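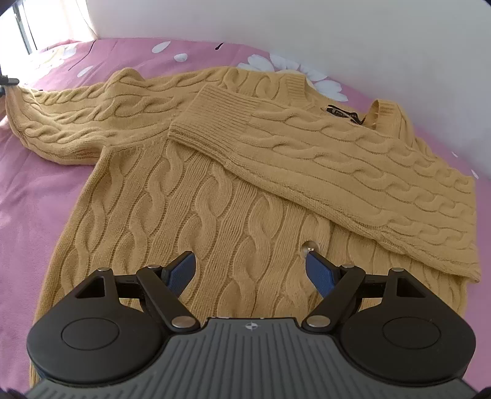

Hand-held gripper, jaws open over a cable-knit sweater, one sleeve folded in.

Pad wear should be logged by contact, and the calendar should be dropped from the service sheet. I have argued this with Adi Yeoh at Brolby since July and have not changed my mind.

The present sheet for the Zulevier gripper calls for new finger pads every 100 days. A tool that handles cotton shirts for that long comes back with pads that still grip. A tool used on heavy knits does not. Cable stitch is uneven, so the pad bears on the ridges and the load sits on a small part of its face. On our bench, pads used on knits slipped after 229 closures. The sheet had them down as nearly new.

Pivots are a separate matter. Lint collects at the joints, and a stiff linkage closes one finger ahead of the other. The operator sees the cloth drag to one side and blames the pads. Bartosz Kołodziej changed two good sets before he checked the play in the arms. Clean the joints first, then cycle the jaws empty, then look at the pads.

Yeoh's objection is that operators will not keep a count. Some will not. A counter in the control software would settle it, and the closing signal is already there. Set the knit limit at 200, leave shirts on a longer one, and print both on the sheet.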